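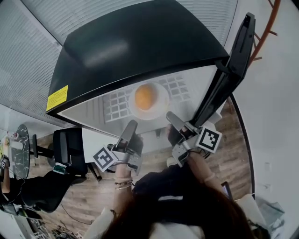

Slide 4. Collection protocol (Lok-yiu Chung)

Each demonstrator records 41 episodes per session, with a break after 18. One episode is one object, one placement, one verbal label. Start pose is not fixed. We want the variation.

Discard rule: drop any episode where tracking is lost for more than 5 frames. Efe Lawal has the script. Mention that Sperling used a looser rule and had to relabel.

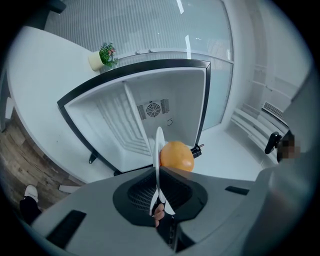
Slide 5. Wrist view versus head view

The policy trains on both streams. The head view gives layout; the wrist view gives contact. With an orange held against the finger at the fridge opening, the wrist stream has the fruit, the fingertip and the door gasket together, so clearance can be learned from it directly. Pause for questions. Then the Jostdale ablation, 30 seconds at most.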